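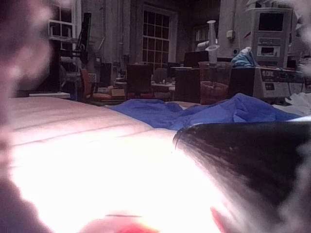
Figure 3. Wrist camera view during a cloth task, Zidau site. Blue and white cloths beyond the bright work surface, gripper fingers at left and right.

4. Working rules for wrist-camera recording

4.1 Why rules at all

The first month of recording at the three sites was done with no written rules beyond the safety sheet. Each site lead knew what a good episode looked like and assumed the others agreed. They did not. When we pooled the data, 1,378 episodes in total, the two reviewers could not settle on which ones to keep. One threw out anything with a blown-out surface. The other kept those and threw out anything where the fingers hid the object at the start. Both had reasons. Neither had a rule to point to.

The rules below came out of that. Short, on purpose. The Govanine site tried a longer set in December and operators stopped reading it by page two.

4.2 Exposure

Rule E1. Set exposure by hand before the first episode of a session, with the arm at the start pose and the cloth on the surface. Auto exposure off after that.

Rule E2. The cloth must keep visible folds. The surface under it may clip. Figure 3 passes: the near surface is close to pure white at bottom center, but the wrinkles in the blue cloth can still be made out. If the folds go, stop and reset.

E2 was the most argued of all. A stricter version (no clipped pixels anywhere in the lower half) was tested at Gallardo and dropped. It forced the exposure so low that dark cloths turned into one flat patch. The policy needs the folds. It does not need the table.

Rule E3. Check again when the daylight changes. Windows facing the arm are the usual cause of trouble. Blinds are fine, either way, but do not move them during an episode.

4.3 Fingers and focus

Rule F1. Both fingers visible at the start pose. Soft focus on the fingers is expected, they sit too close to the lens, and is not a reason to reject.

Rule F2. Focus is set on the cloth at working distance and then locked. Not on the fingers. Not on the back wall.

Rule F3. Fingers that differ in color or finish are allowed but must be logged, with a note of which side is which. A swap during a session starts a new session. We lost most of a day at Avon to an unlogged swap – the two halves of the set had been merged and could only be pulled apart by eye.

Rule F4. Small objects at the bottom border of the view, like the red patches in Figure 3, must be listed in the session log even if they play no part in the task. We do not ask for them to be removed. A fixed object low in the view can end up as a cue for the policy, and the log is the only way to find that later.

4.4 Background

We did not require a plain backdrop. Some standards in use at other groups do, and for a fixed cell it makes sense. Our aim was a policy that holds up in ordinary rooms, so chairs, monitors, boxes, windows and equipment all stay. Three limits:

Rule B1. No readable personal information. Printed labels on equipment are allowed. Badges, letters, and screens showing names are not. Screens in view should be off unless the task needs them.

Rule B2. No people without signed consent, and that includes people passing behind. An episode with a person who has not signed is deleted, not blurred. Blurring left artifacts that one of our baselines picked up on.

Rule B3. Nothing that can fall, roll or leak inside the reach of the arm. Containers go beyond reach or off the surface alltogether. Reach means the full reach of the arm, fingers included, not the reach used by the task. Operators got this wrong more than any other rule.

4.5 Review

Each session gets reviewed by someone who did not record it. First and last episode in full, the rest sampled. The reviewer writes pass, fail or ask. "Ask" goes to Nicanor Llorente, who held the final call for all sites, and the answer is added to the rule text so the same question does not come back. About half of the present wording got in that way, E2 included.

Sessions are capped at 2,000 frames per episode. Longer episodes were nearly always a stuck grasp that the operator kept trying to rescue, and they slowed review down badly. A stuck grasp is recorded as a failed episode and kept. Do not delete failures! The first version of the rules did not say so and one site had been quietly cleaning them out.

4.6 What the rules do not cover

Sound, force readings and the calibration of the arm itself are left to the site procedures. Lighting is only handled through exposure. We have no rule for lens cleaning intervals, a gap, since haze at one side of the view showed up in review and was marked differntly by each reviewer. Also missing: any test of whether a rule helps the trained policy. Only E2 and B2 were checked against results, on a small set, see Section 5. The rest is judgment.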